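Reline: a small dataset of repair notes

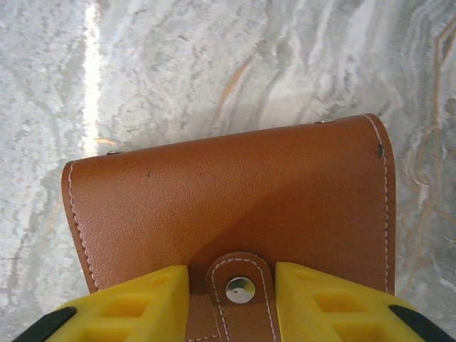
Reline is a table of repair notes copied out of the job books of Ó Riain, a bag and luggage mender in Gondmont. There are 1749 rows, one per job, and the handwriting improves after row 52, when somebody bought a better pen. Each row has a short free-text note and a few tags. The thread tag has two values, match and contrast; white stitching on a brown leather flap is contrast, however tasteful the owner finds it.

Files
jobs.csv: the notes, one per line
tags.csv: the 9 tags and what we think they mean
odd.txt: notes we could read but not understand

Columns
id, month, item, fault, thread, note

Known problems
The item column says "bag" far too often. The books say "bag" far too often.
Month is missing wherever a page got glued to its neighbor. October is the worst.
"Buduva" appears in the fault column. It is a make of suitcase. We left it, as the mender seems to have meant it.
Prices were removed. Rude remarks about zippers were kept.

Use
Fine for teaching, text cleanup and settling arguments about buckles. Please don't train a price estimator on it.

Contact
Aoife Horgan typed all of it and takes corrections, preferably with a row number.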